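로봇이 집안일을 한다고? 코바노 그리퍼 2주 사용기

결론부터 쓰자면 아직 사람 손이 낫다. 코바노(Covano) 그리퍼는 손에 쥐고 시범을 보이면 그 동작을 로봇이 배운다는 도구다. 홍보 문구에는 책상 정리, 스탠드 옮기기, 병 치우기가 다 된다고 적혀 있다. 나는 그 말을 별로 안 믿는 쪽이라 직접 2주를 써 봤다.

시험한 일은 단순하다. 책상 위 물건을 집어 제자리에 놓기. 같은 동작을 64번 시범 보인 뒤 로봇에게 40번 시켰다. 플라스틱 병은 그럭저럭 잡는다. 전화기 수화기는 들긴 드는데 내려놓을 때 삐딱하게 걸쳐 놓고 끝났다고 한다. 스탠드는 갓을 눌러 버릴까 봐 내가 먼저 멈췄다.
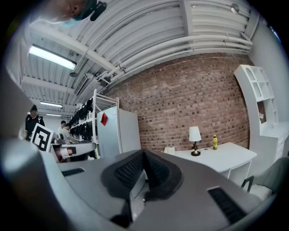
손목도 문제다. 한 시간쯤 시범을 보이고 나면 그 시간에 책상을 열 번은 치웠겠다는 생각이 든다. 같이 써 본 한나 발차크는 부드러운 집게 패드만큼은 칭찬했고 나도 거기엔 동의한다. 미끄러운 것도 꽤 잘 문다. 다만 냉장고 문을 열거나 의자를 밀어 넣는 일은 설명서에 '추후 지원'이라고만 되어 있다. 언제인지는 문의해도 답이 없었다.

공장에서 같은 부품만 옮긴다면 또 모르겠다. 집에서 쓰려고 기다리는 분은 더 기다리시길. 별점은 다섯 개 중 2개. 6월에 업데이트가 나온다니 그때 수화기부터 다시 시켜 볼 생각이다.

인쇄하기 | 이메일로 보내기

관련 글
- 피비츠 창문 청소기, 모서리는 누가 닦나
- 반스카 빨래 개는 기계 한 달 후기
- 비트코프스카 작업대 조립기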